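Clavora soft-object handling: progress report to the Noketwood fund
Napaporn Hemmin, 2022-08-19 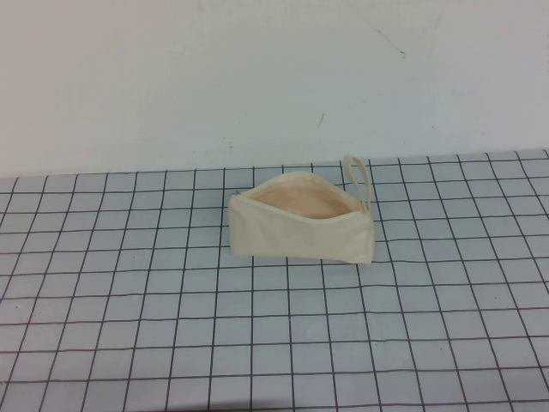
We have a result we're really pleased with! The zippered pouch was the item we expected to struggle with most, and the new method now finds the open rim well enough to plan a grasp on it. The old approach treated a pouch as a solid block and kept aiming at the middle. The new one looks for the change between outer fabric and lining, then picks a point along the edge – the wrist strap is scored separately as a second choice.

We trained on 1,784 views and held back 178 for testing. Grasp plans on the test views were good in up to 16 more cases per hundred than with the block model, depending on how far the zipper was open. Nearly closed pouches are still weak, and so are linings close in color to the outside.

The grid mat has made placement much easier to repeat, and Nogueira's scoring script now runs overnight without help.

Next: 2 more fabrics from Kurine, then full pick-and-fill runs in October. Spending is on plan. We'd like to move the leftover travel money to lighting, if you agree.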